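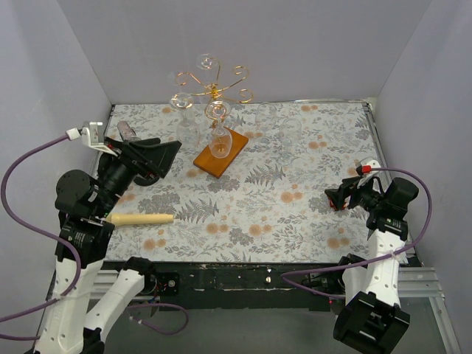 Handing a chore to a pair of robot arms takes up to 12 shifts, most of them spent finding out what the humans were doing all along. We run the glass station at Zornero, a catering outfit with 2000 stems on the shelves and strong opinions about all of them. The arms went in to do the racking, the job everyone complained about until it was taken away. Start with a small rack like the gold one, with a couple of glasses standing to its right, and don't go near the big crates until you can do that in your sleep. Keep the flowery cover on the table, too. You'll be looking at clear glass against gray leaves all day, and if the arms can cope with that they can cope with a banquet.

## Before you start

- Get the person who racks fastest to show you, twice, without talking.
- Get the slowest one to show you as well. Ours breaks the least.
- Write down who stops the arms and who covers for that person at lunch.

## Setting up a shift

1. Clear the floor between the arms and the trolley. Bags count.
2. Check the cables by eye and by hand. A loop is fine, a snag is not.
3. Run 2 dry passes with no glass at all. It looks ridiculous. Do it anyway.
4. Add one glass. Watch the foot go into the rack, then the bowl settle.
5. Work up to 6, then walk away for as long as your nerves allow.

If a glass goes over, hit stop and leave it where it fell until you've written down what the arm was doing. The urge to tidy first is strong — it was our whole job, after all.

## What happens to the people

The brochure said "freed for higher-value tasks." Habibur Jayawardena, who racked glasses here for years, was freed to inspect them, which pays slightly more and involves a chair. He still holds each one up to the light, and he still finds lipstick.

So budget for the following:

- **Inspection.** One person, rotating. Eyes go after an hour.
- **Babysitting.** One person for the first month, whatever the quote says.
- **Sulking.** Varies. Let people name the arms. Ours are Vodow and Jatik, and complaints dropped once there was someone to blame.

Put the Sunday crew on last. They have the wedding returns and no patience, and they'll find every fault you missed by noon.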